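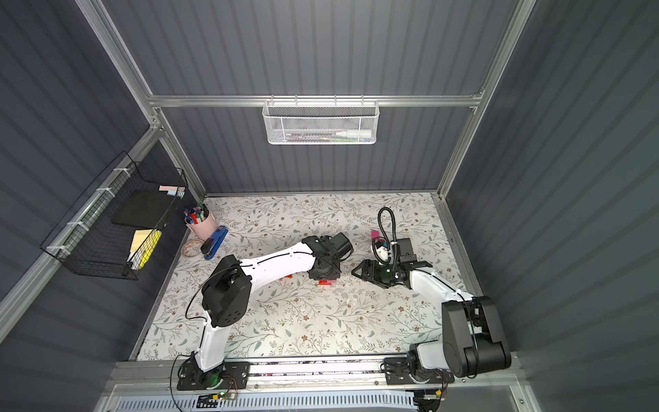
*Los dos brazos del kit Fovus sobre su raíl, con la cesta de rotuladores al fondo.*

## Puesta a punto del Fovus de dos brazos para ordenar un escritorio

El manual de Honder dice que el montaje lleva 30 minutos. A mí me llevó una tarde, así que reserve la tarde. El kit cuesta 1.155 euros sin la mesa, y el estampado de flores tampoco viene incluido — hay que tener criterio propio.

### 1. Fijar los brazos al raíl

Atornille cada placa negra al perfil de aluminio del borde delantero, sin apretar del todo. Deslice los brazos hasta que las pinzas puedan encontrarse hacia el centro de la mesa. Luego apriete. Si aprieta primero, volverá a este paso con otro humor.

### 2. Cables y corriente

Deje holgura en los cables que recorren los eslabones. El de la cámara de muñeca, en el brazo derecho, necesita un bucle generoso: tirante, se engancha al primer giro. Con la alimentación puesta debe ver luces verdes. Si alguna no enciende, apague y revise el conector antes de escribir a soporte. Dilani Roy contesta muy amablemente, pero la primera pregunta será esa.

### 3. Colocar el material

Empiece con cosas que perdonen: bloques pequeños, un taco de notas adhesivas, la grapadora. Los recipientes altos, como el bote rosa de los rotuladores, van a una esquina trasera. Lo que cuelgue de las paredes puede quedarse ahí mientras no invada el recorrido.

### 4. Calibrar y probar

1. Lleve ambos brazos a reposo desde el panel.
2. Abra y cierre cada pinza 12 veces.
3. Baje la velocidad al nivel 4.
4. Lance la rutina «Recoger» con un solo bloque.
5. Repita con el otro brazo.

El traspaso de una pinza a otra es la función estrella del folleto. Conmigo tardó unos cuatro intentos en salir, todos con la solemnidad de una entrega de medallas. Sérgio Morais recomienda acercar los brazos un par de centímetros en el raíl y recalibrar; le hice caso y mejoró.

Para guardar la configuración, pulse «Perfil» y póngale nombre. El mío se llama Prado. El botón de deshacer sigue sin traducir en esta versión.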